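Search the help boards Search Go

Pro grout cleaning quote vs. doing it myself, plus what to do about sealer?

Hi all! Long time reader, I mostly hang out on the laundry board, so be nice. We moved into our place in Trorby in February and it's 1,776 square feet, with 267 of that being tile (kitchen, back hall, one bathroom). Beige ceramic, kind of matte, and I was told the grout is "charcoal." Well, I pulled the fridge out to get a magnet that fell behind it and the grout back there is light tan. TAN. So everything I've been walking on all this time is just dirt, or old mop water, or whatever the last people used.

I had a guy from Cù come out and look. He was very nice, took his shoes off and everything, and quoted me $495 for the cleaning and a clear sealer on top. He said they use a spinning pressure thing that sucks the water back up as it goes. He also said there may be an old sealer on there that has to come off first and that could change the price, but he didn't say by how much, and when I asked he sort of looked at the ceiling.

My sister has a Fluketti steam cleaner she never uses and says I can have it for the summer. I tried it in the corner by the pantry with the little brass brush. It got a lot of gunk up but the grout line looked kind of blotchy after, light in some spots and dark in others. I let it sit overnight and it was still blotchy at breakfast. Then I tried Vorkine (the one in the spray bottle, the hardware store had it on the end shelf) on a different spot and scrubbed with an old toothbrush, and that looked more even, but my knees were done after one square of tile.

So I guess what I'm asking is, is the $495 fair, is the blotchy look normal, and what's the deal with this old sealer? I don't mind working but I don't want to do the whole floor by hand and then find out I ruined it.

2 answers

Answer 1

Oh boy, I did this exact floor at my last house, or close to it! Mine was porcelain but the grout was the same story, everybody thought it was brown and it was closer to oatmeal.

The price sounds okay to me for cleaning plus sealer on that much tile. I'd want it in writing what happens if they hit old sealer, though. A guy looking at the ceiling is how you get a surprise bill. Ask him to test a patch while he's standing in your kitchen, it takes a few minutes and then he can give you a real number.

Blotchy after steam is super common. Steam loosens greasy stuff great, but if there's sealer left on part of the line, it can soften and lift in one place and hang on in the next, so you get that leopard look. I'd stop steaming until you know. Also go easy with a brass brush on a matte tile, I left some gray metal marks on mine and had to go get a special cleaner for those, which was its own wasted afternoon.

Here's the test I use. Pick a clean, dry spot of grout and put a few drops of water on it. Go wash a dish or two. If the water has soaked in and the line went dark, there's not much sealer left there. If it's still sitting up in a bead, there's sealer. Do it by the door, by the stove and under the table, since you'll get different answers in different places. 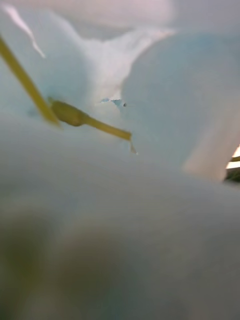
Do I have to strip the old sealer before I clean the grout?

Only when the cleaner can't get at the dirt, or when you're switching to a color sealer, which needs bare grout to stick to. For plain dirt sitting on top of a clear sealer, an alkaline cleaner and a stiff nylon brush will usually do it, and the old sealer can stay where it is until you're ready to put on more.

OK so if it were me and I was doing it by hand, I'd break it up. Don't try to do the kitchen and hall on the same day, you'll hate your life by lunch. I did a strip as wide as my arms could reach, let the cleaner sit ten minutes (read your bottle, mine said ten), scrubbed, then sucked it up with a shop vac instead of mopping. The shop vac is the whole trick! When you mop, all the dirty water runs right down into the grout lines, they're the low spot, and it dries there. I'm pretty sure that's how everyone's grout gets dark to begin with. Then plain water, shop vac again, and move on.

And get a brush on a long handle. The narrow V-shaped ones made for grout. A toothbrush is fine for behind the toilet and nowhere else. Your knees will thank you, and garden kneeling pads are cheap if you have to be down there anyway.

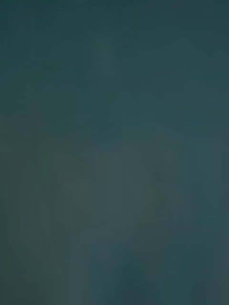 Blue-green, heavily blurred

Couple more things I forgot. Let the floor dry way longer than you think before sealing. I gave mine a full night with a fan on and it was still a shade darker by the dishwasher in the morning, so I waited another day. When you do put the sealer on, wipe the extra off the tile before it dries or you get a haze that catches the light every time the sun comes in. I missed a patch by the back door and looked at it for three years.

Stay away from vinegar, too. I know, I know, everyone's grandma used it. It's an acid and cement grout doesn't love it, especially with the sealer worn off. Same goes for those "just use toilet bowl cleaner" videos. Some of them look amazing for the first week, and then the grout starts getting sandy when you sweep.

I never used Vorkine so I can't speak to that one, but if it looked even when it dried I'd say you have your answer. Check the label for whether it needs a rinse.

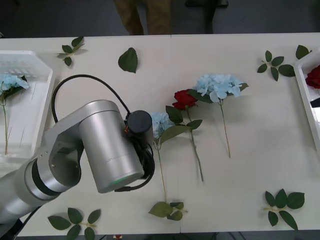
Darnell Ruiz-Ortega: I'd pay for the kitchen and do the bathroom yourself. Kitchen grout has cooking grease in it, and the machine with hot water is a lot better at that than elbow grease. Ask Cù to split the quote by room. Most places will, though watch for a minimum charge. And rinse the spot where you used the Vorkine again before you seal anything, with clean water, twice. Leftover cleaner will keep sealer from soaking in, and it also grabs dirt, so people think the grout "went dark again" when it's just sticky.

(from the person who asked) Ooh, splitting it by room never crossed my mind. I did the water drops tonight. Soaked right in by the stove, beaded up under the table like a freshly waxed car. So there's your leopard spots I guess! Going to call them in the morning and ask about a test patch.

Answer 2

just get it color sealed. had ours done in the hall bath, looks brand new, wipe it with a damp mop thats it. costs more than clear but you never have to think about it. pick one shade darker than you want bc it looks lighter on the floor than on the little card

(from the person who asked) Did they have to strip yours first?

they did, took most of a morning and it stunk up the house. open a window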